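Section 4. Setting Up the Olleser Garment Form for a Bustle Skirt

4.1 Set the waist height to 42 inches from the floor. Measure from the underside of the waist ring.

4.2 Tighten the collar screw by hand. Do not use pliers.

Note: Forms sold under the Ridgeway name have a fixed neck. Skip step 4.4 for these. 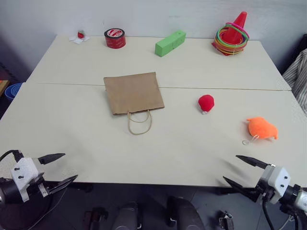 4.3 Mark the waistline on the form before any padding is added. Use a tape that contrasts with the cover and peels off without residue. A roll of red tape, like the one standing on its edge near the green foam block, shows clearly on an undyed cover. Run the tape level from center front to center back and overlap the ends by 2 inches.

4.4 Lower the neck block until it clicks.

4.5 Tie the back pad below the waistline with the Trotine cotton band. The knot sits at center front.

CAUTION: Do not pin through the pad into the waist ring. Pins bend and can tear silk.

4.6 Hang the petticoat first, then the skirt. Leave the skirt on the form for 30 minutes before marking the hem.
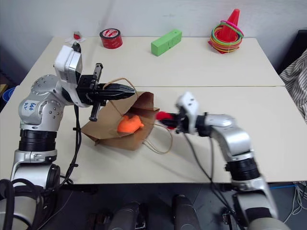

4.7 Check the hem at center back. If it rises above the front hem, loosen the inner tapes one at a time, starting with the lowest.

4.8 Skirts with a hem wider than 70 inches need the Dillitz base extension. See Section 6.

Note: Retie the inner tapes in bows. Square knots are hard to undo once the skirt is full weight.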